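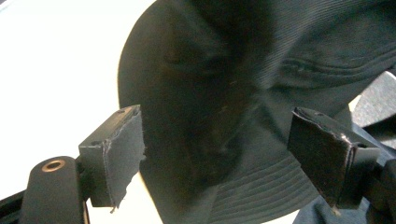
The Talpur Rain Hat

We've been making the Talpur for 11 years now and it is still the one we reach for ourselves when the sky looks doubtful. It started as a walking hat, but people wear it for gardening, fishing, birdwatching, waiting at bus stops and (we've had letters) painting sheds. It's a soft, packable hat with a brim all the way round, and it doesn't mind being sat on.

Cloth

The Talpur is cut from a cotton twill woven for us at Ludanau. It's a tight weave with a slight diagonal rib that you can feel with a fingertip, and the dry wax finish goes on after weaving, so it never has that sticky feel you get with some waxed jackets. New hats are a bit stiff. Give yours a fortnight of proper wear and the crown starts to settle to the shape of your head, and from then on it only gets nicer! The colour softens too, first along the folds and then on top where the sun gets at it.

It will keep off a good long shower. In a full day of heavy rain some damp will come through at the seams in the end, and we'd sooner tell you that now. Taped seams would stop it, but we tried them on a trial batch and they made the crown crackle with every turn of the head.

Inside there's an unlined crown and a cotton sweatband. The band is stitched in by hand at the back, which means it can be unpicked and replaced when it wears out. Spare bands are kept in stock in all sizes.
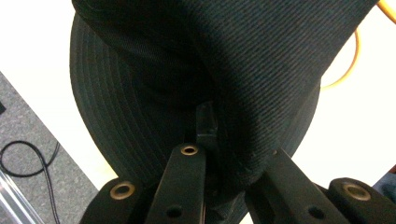
Deltedholm Outdoor Clothing: Hats and Headwear

Brim

The brim is 7 cm deep and stitched in close rows, so it holds its line in a breeze but will still fold up at the back if you're wearing a rucksack or a high collar. Turn the front down in rain and it keeps the drips off your glasses. It can be pushed about quite a lot and it stays where you put it.

If you want something with a smaller brim, have a look at the Eda, our summer hat. Same pattern for the crown, lighter cloth, no wax. Lots of people end up with both, one on the hook and one in the car.

Sizes

Small, medium, large and extra large. Measure round your head just above the ears with a soft tape, and if you fall between two sizes go up, especially if you have thick hair or like to wear a thin beanie underneath in winter. The medium weighs 151 g.

Looking after it

Brush off mud once it has dried. Sponge with cold water and no soap. Please don't put it in the washing machine, as the finish will come out and get all over everything else in there. Let it dry on an upturned bowl, away from radiators. When water stops beading on the top it's time for a fresh coat of wax, and a small tin will do two hats with a bit left over.

Rewaxing

You can post your hat back to the workshop and we'll do it for you, usually within 14 days. August is the quiet month, so that's a good time to send it. Pop a note in the parcel with your name and address, and tell us if the band needs doing as well.

Returns are fine on any unworn hat. Try it on indoors first, with your coat.

Contact us | Delivery and returns | © Deltedholm Outdoor Clothing | Back to top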